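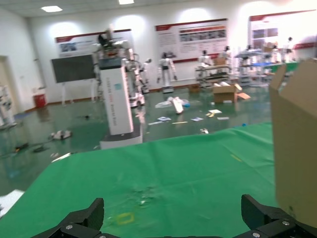
*The Gesis wrist camera's view at Jarkico: green cloth, an open carton, and a good deal of the company behind it.*

Warrick Cartwright has been selling automation for 17 years and still flinches at the word "effortless." It is on the first page of the Gesis brochure. He asked for it to be removed in July.

"I lost," he says. "I got them to take out 'magical,' though, so I count that as a draw."

Gesis is Jarkico's rental arm kit: a two-finger gripper, a camera at the wrist, a case on wheels, and a phone line that Cartwright answers himself more often than he'd like. Customers take it for 8 weeks at a time. Most of them want to know whether a machine can pack their boxes before they buy one that does nothing else.

The answer, he says, depends on the boxes. "Everybody sends me the dimensions. I don't care about the dimensions. I want to know what the flaps do. A flap that stands up straight is a wall as far as the arm is concerned, and a flap that droops is a wall that moves."

His advice to new renters is to start with a plain cloth on the table and get one carton working before they unpack a second. The cloth costs almost nothing and cuts the glare. It also wrinkles. "Then they iron it," he says. "I had a candle company iron it every morning. I never told them to do that, but their numbers were very good."

I ask about the floor, where a crumpled plastic bag and several leaflets are spread over the glossy green.

"You should write that the brochures are widely distributed," he says.

The humanoids standing farther back get more attention from visitors than Gesis ever has. Cartwright doesn't resent this, or says so twice. "People walk straight past my arm to look at something with shoulders. Fine. Then they go home, and they have 44 cartons to fill before lunch, and they call me."

Not all of them stay. Kotimside, a mail-order tea firm, sent its kit back early and hired two more packers. Shetty, which ships replacement lamp parts, kept theirs and asked for another. Its log stood at 1702 cartons when Cartwright last looked, including one the arm had packed with nothing in it and sealed beautifully.

"They mailed it," he says. "The customer wrote back to say the tape was excellent."

He would like the next version to have a quieter case and a shorter manual. The manual is his, so he has begun there. He is on the second page, and it has gotten longer.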